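Wed 20 October

Two more quotes came in overnight and I spent the first part of the morning putting them next to the old ones. I am writing it all down here or I will go round the same loop again next week.

Trallus want 1,735 for a gripper set. That is the body, both finger arms, one pair of fingertips and a carrying case I don't need. Brevoven want 1,871 for theirs, with a spare pair of fingertips and delivery included. On paper Trallus is cheaper. Once I add their delivery and a second pair of tips the difference is small enough that I should stop treating price as the deciding thing.

The ceiling for everything up to April is 3,000. I set that myself and I can move it, but I said I wouldn't. So it is one new gripper and whatever fits round it, and the second new gripper waits. I had half hoped one of the quotes would be low enough to get two. Neither is close.

What has to come out of the remainder:

Spare fingertips. These are the part I budgeted worst last time. I put them down as a one-off and they are a running cost, the same as printer ink.

Storage. The drive is filling faster than I planned. Knitwear sessions run long and I keep the bad takes as well as the good ones.

Clothes. I have a line for second-hand garments and have hardly touched it, having used my own. I should spend it. A folding set made up of one person's wardrobe is going to be mostly dark jumpers.

Pivot screws. Small money, but I would like a bag of them in the drawer before I need one.

Worked on sleeves today, on the bed. The green jumper is a good awkward garment. The knit is hairy, it doesn't hold a crease, and the cuff wants a different grip from the rest of the sleeve. If the fingertips can manage that they can manage most of what is in the Jurkomwood list.

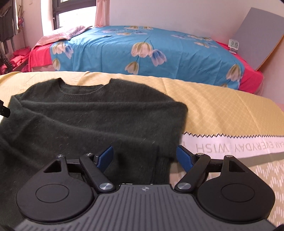
Green jumper, sleeve end. Blue tips.

The Jurkomwood list has 19 garments on it and the jumper is one of the harder ones. I went through it at lunch and marked which could be done with what I have and which really want the second gripper. Shirts want two hands. So do trousers if they are to be folded along the seam. Jumpers, vests and scarves I can get through with one, if I accept slower folds. That gives me an order of work for the winter — single-hand items first, shirts and trousers after April when there is a new budget line.

I also looked again at hiring. Grønli hire out by the month and will take part of the hire off the price if you buy at the end. I worked it through for two months, three months and six. At two months it makes sense. At three it is level, more or less, and at six I would have been better off buying outright and eating the storage cost some other way. The trouble is I don't trust myself to finish in two months. The last block of work overran, and so did the one before it. So hiring is off the table unless something else breaks and I need a stopgap. I have kept their sheet in the folder.

One thing that did come out of comparing the three spec sheets side by side is that none of them gives the opening width in the same way. Trallus measure between the tips, Brevoven between the arms, and Grønli just give a drawing. I have written to the first two asking for the gap at the tips when fully open and the weight with the tips fitted. Weight matters more to me than it did in the spring. After a long session my wrist knows it, and a lighter body would be worth paying the Brevoven price for. If theirs is heavier, then it goes to Trallus and I put the difference into fingertips.

Also asked both whether their tips fit the other's arms. I expect the answer is no, or that they won't say.

Things I decided against today, so that I don't price them again: a proper folding table (the bed is a fair surface, and folding on a bed is part of what the list asks for), a second set of lights, and the extended warranty. The warranty leaves out wear to the fingertips and the pivots. Those are the two parts I would want it for.

Still to settle: whether delivery can be held until the new month, so that the bill falls after the insurance goes out. Brevoven said possibly. Trallus haven't answered and their quote runs out at the end of next week, so I will ring if there is nothing by Monday.

Rewrote the budget sheet this evening with fingertips as a monthly line. It makes the total look worse but it is closer to what I spend. If I go with Brevoven there is enough left for the drive and the clothes, and not much after that — pivot screws, and then nothing until April.

Tomorrow the same jumper again, other sleeve, then the vests.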